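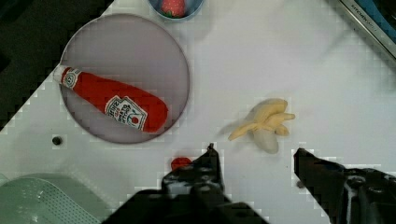

Ressort Werkstatt & Technik

Der Arm, der den Tisch abräumen soll

Im Prospekt klingt es einfach. Ein Roboterarm für zu Hause, selbst montiert, selbst angelernt, und am Ende räumt er die Küche auf. In der offenen Werkstatt Brirkuven, zwei Treppen unter einem Fahrradladen, versucht man das seit Mai. Die Küche ist vorerst eine Spielküche: eine weiße Tischplatte, ein Teller, eine Ketchupflasche aus Stoff, eine geschälte Banane, eine Erdbeere in einer kleinen blauen Schale.

Man darf fragen, was damit bewiesen wird. Stoff verzeiht viel. Wer eine Plüschflasche zu fest packt, drückt sie ein, und sie lässt sich trotzdem heben. Eine echte Flasche, halb voll und mit verschmiertem Hals, ist eine andere Aufgabe, und dasselbe gilt für eine echte Banane. Die Gruppe hat ihr Projekt Irnatard genannt und spricht gern vom »Haushalt«. Gemeint ist bislang dieser Tisch.

Den Bausatz hat der Versender Masow geliefert, laut Anleitung ein Wochenende Arbeit. Es wurden 3 Wochen daraus. Ein Gelenk saß verspannt, das Kabel zur Kamera am Handgelenk war zu kurz, und die Steuerung vergaß nach jedem Neustart ihre Nullstellung. Stüber, die Software dazu, wird von Freiwilligen gepflegt und hat ein Handbuch, das ausgerechnet beim Kalibrieren dünn wird.

Angelernt wird durch Vormachen. Jemand führt den Arm, die Kamera nimmt auf, danach wird gerechnet. Etwa 100 Durchgänge gelten in der Werkstatt als Untergrenze für einen einzigen Handgriff, etwa die Flasche vom Teller zu nehmen. Beim letzten Test gelangen von den eigenständigen Versuchen 33 Prozent. In der Gruppe hält man das für ermutigend. Ein Kellner mit dieser Quote wäre bis zum Mittag entlassen.

Ärgerlicher als die Quote ist, wie wenig man über die Fehlgriffe weiß. Mal schließen die zwei Finger neben dem Ziel, mal bleibt der Arm über dem Tisch stehen, als müsse er sich besinnen. Liegt es am Licht? An der Lage der Flasche? Die Vermutungen wechseln, und ein Protokoll, in dem man sie prüfen könnte, gibt es erst seit Kurzem. Wer nachmittags gegen 2 kommt, wenn die Sonne durch das Kellerfenster reicht, sieht angeblich schlechtere Ergebnisse. Gemessen hat das niemand.

Trotzdem wäre es unfair, den Aufbau als Spielerei abzutun. Wer hier mitschraubt, versteht nach einigen Abenden, was an den glatten Vorführfilmen der Branche fehlt: die Fehlversuche, die Hand, die alles wieder zurechtlegt. Für den Preis des Bausatzes bekommt man allerdings auch eine sehr ordentliche Spülmaschine. Als Nächstes will die Gruppe festes Geschirr ausprobieren. Ein Termin dafür steht noch nicht.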